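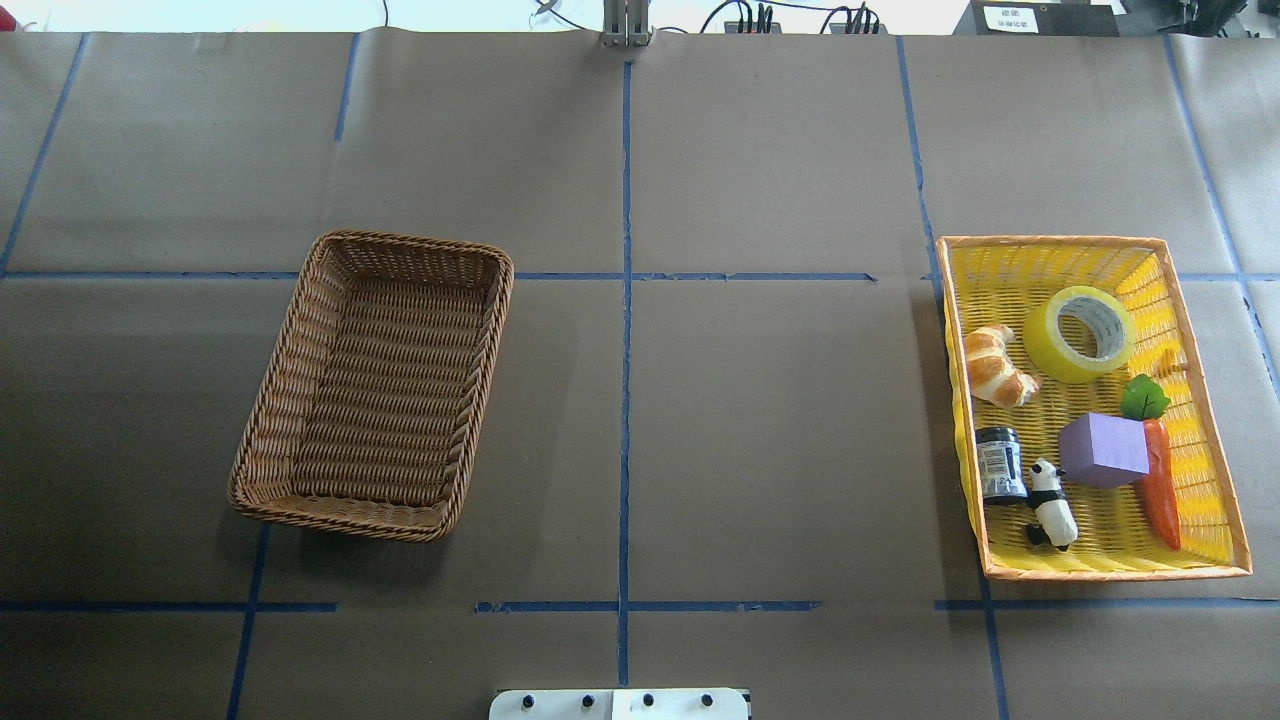
Local Budgets

Home | Posts | Budgets | Contact

Last updated May 26, 2024

The Pradberg draft budget for next year assumes that fee income will grow by 16 percent. The draft gives one paragraph to this assumption and 38 pages to spending. Parking permits and building fees make up most of the line, and both were flat last year. If they stay flat, the town has to cut services or draw on its reserve before winter.

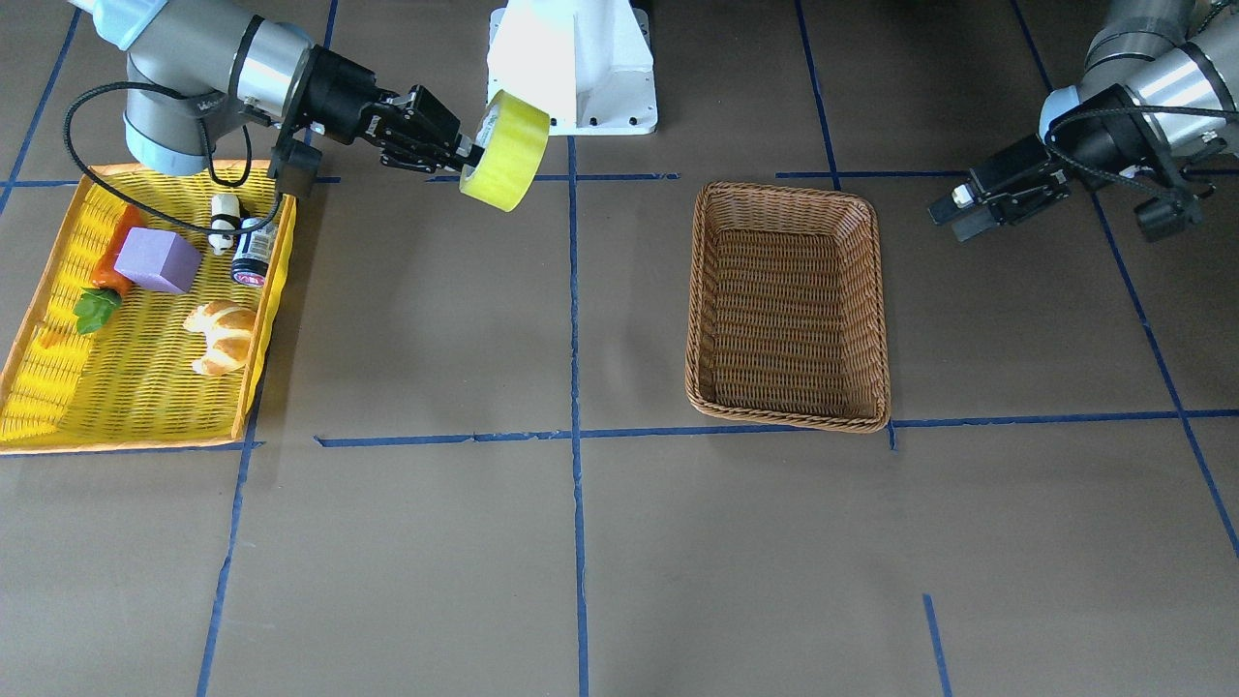 Thierry Tanguy wrote in to say that I am reading the fee line too harshly. In his view the new permit rates alone could cover half the increase, provided the council does not delay them past June. I checked the rate table. He is right about the rates, but the draft also assumes that the number of permits will not fall when the price goes up.
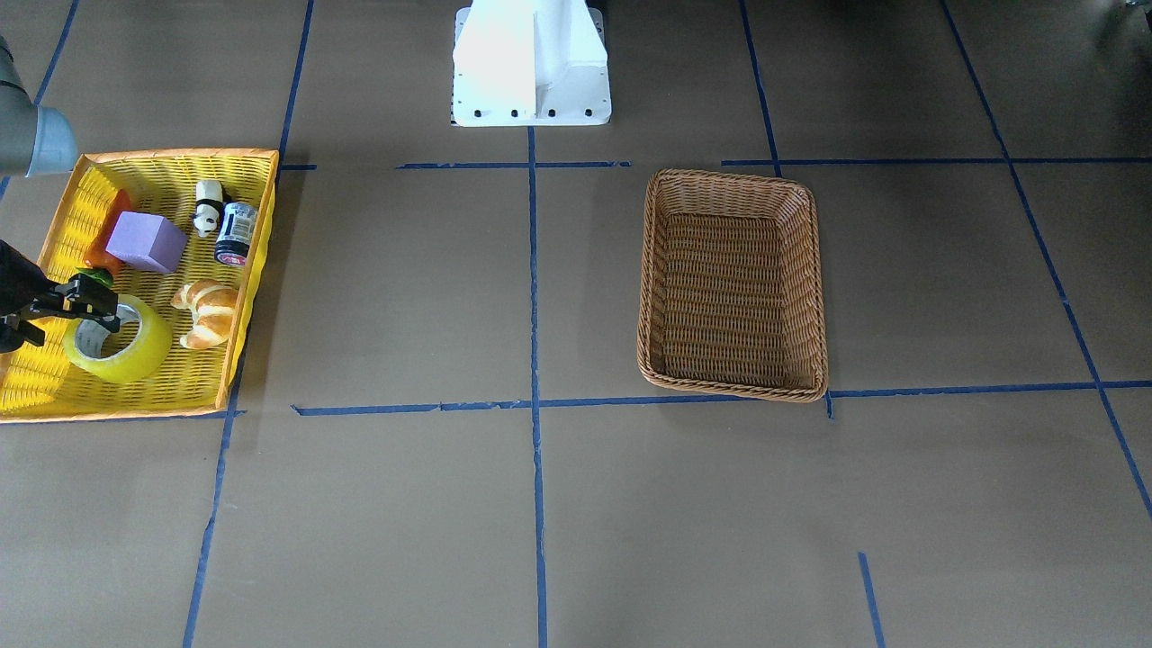 Reserve transfers are the other weak point. The draft moves money from the road fund to the general fund and books it as income. Road money, staff money and one-time grants then sit under one heading, as mixed as a panda figurine, a toy croissant and a roll of packing tape in the same yellow basket. A reader cannot tell which amounts will come back next year. Zarley lists its transfers on a separate page, and Pradberg could do the same.

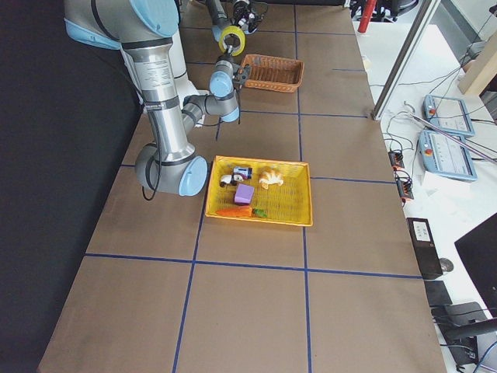 Montri Limsakul, author and editor

I reran the totals with fees held flat and transfers removed. The surplus is gone in that version. The worksheet has more than 200 rows and I will post it once the Boyer figures are in.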